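Imprimir | Enviar por e-mail

Galeria: a mesa da Evari antes da mudança

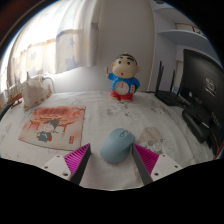 Grurka escreveu logo a seguir que rato azul claro já não se fabrica e que o dela, igualzinho na cor, durou 13 anos com a mesma pilha trocada de vez em quando (a mesma marca de pilha, não a mesma pilha, claro). Pediu também que não deitássemos fora nada sem avisar. Combinado, Grurka, fica guardado.

Bom, às pressas então. A sala da Evari fecha em fevereiro, vamos para o andar de cima do edifício Brarkent, e ainda falta encaixotar tudo. Legendas curtas, escritas de pé, desculpem os erros.

O rato. Azul claro, roda ao meio, arredondado atrás. Modelo simples, dos que cabem em qualquer mão. Vai para a caixa dos periféricos, junto com os teclados e os cabos.

O tapete ilustrado. Laranja-avermelhado e creme, com os portões vermelhos, letras a pincel por cima e o boneco de roupa verde-azulada. Toda a gente pergunta o que está escrito. Não sabemos, quem souber ler que nos diga. Esse não vai para caixa nenhuma, vai na mão.

O pano. Clarinho e amarrotado, como sempre. Ferro de engomar nunca houve nesta sala e não vai ser agora. Serve para embrulhar os monitores na viagem, depois volta para cima da mesa nova.

A mesa. Fica. Não passa na escada do Brarkent, medimos 2 vezes. Se alguém quiser vir buscar é só combinar, a entrega é por conta de quem leva. Traga ajuda, pesa bastante.

Notas soltas para quem vem dar uma mão:

- caixas pequenas para tudo o que tem fio, as grandes ficam impossivies de levantar
- escrever o conteudo na lateral da caixa, na tampa ninguém vê depois de empilhadas
- pilhas fora dos aparelhos, num saco à parte
- fita-cola há, tesouras faltam, tragam
- os ratos e teclados velhos limpam-se antes de guardar, pano quase seco, nada de spray direto

O elevador só funciona até às 18h, portanto quem vier ao fim da tarde sobe a pé. Estacionamento nas traseiras, lado do armazém Stankevičius, portão cinzento. Comprámos 100 etiquetas e já se percebeu que não chegam.

Mais fotografias da estante e do armário dos cabos assim que alguém as passar para o computador. Quem tiver imagens antigas da sala, do tempo da alcatifa, mande para o endereço do costume que juntamos à galeria.

Imprimir | Enviar por e-mail

Artigos recentes
Mudança para o Brarkent: plantas do andar novo
Dar ou reciclar: lista do material que sobra
Galeria: a sala da Evari no tempo da alcatifa
Como chegar ao armazém Stankevičius
Limpar teclados velhos sem estragar as letras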